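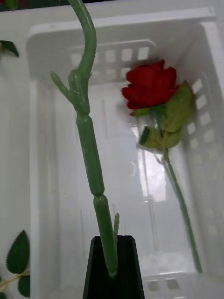
Fake roses are harder to pick up than they look. The stems are thin and a little slick, the leaves catch on each other, and the blooms make one end heavier than the other. For the builders at the Favach workshop in Jatdale, that made them a good thing to practice on.

Favach is a shared shop on the second floor of a former shoe warehouse. Members pay 95 dollars a month for bench space, storage and use of the tools. Most of them repair furniture or build speakers. Since December, one corner has belonged to a robot arm that two members put together in the evenings, with a small camera at the wrist and a pair of black gripper fingers. The job they have given it is to take artificial flowers off a white table and put them in a plastic basket.

The arm started as a kit from Mokico, a small supplier of hobby motors and brackets. Little of the kit is left above the elbow. The original wrist sagged under the weight of the camera, so the builders printed a stiffer one and moved the cable to the outside, where it can be replaced without taking the joint apart. The fingers have been through seven versions. The early ones had a deep notch meant to trap the stem, and it worked only when the stem was lying exactly across it. Later ones are plainer, with a taper and a flat top.

The control software is called Nkuna, after the street where one of the builders grew up. It runs on a used desktop computer under the bench. A person moves a hand-held lever arm, the robot copies the motion, and the computer saves the camera view along with the joint positions. After enough of these runs, the software tries the job by itself.

Stems cause most of the trouble. A rose gripped near the bottom tends to swing when the arm lifts, and the flower end hits the rim of the basket. Gripped too close to the leaves, it drags its neighbors along. Some stems have short side branches, and a finger that closes on one of those can turn the whole flower sideways. The builders have tried sorting the flowers by length before a run, but they prefer to leave them mixed.

The basket took some thought too. A solid bin was the first choice. The one in use now has rows of square and rectangular openings in its walls, and light comes through them, which helps the camera in the late afternoon. It also weighs very little, so it is held to the table with putty. The glossy floor still throws back light from the windows on bright days, and the blinds on that side of the room usually stay down.

On a good evening the arm gets through more than two dozen stems before someone has to step in. On a bad one the cable snags and everyone goes home early. The builders keep a notebook of failures on the shelf above the bench, with the finger version written beside each entry.

Next on the list is a softer lining for the fingers. Bicycle inner tube held well but left black marks on the petals. A strip of silicone baking mat is cut and ready, waiting for the glue to arrive.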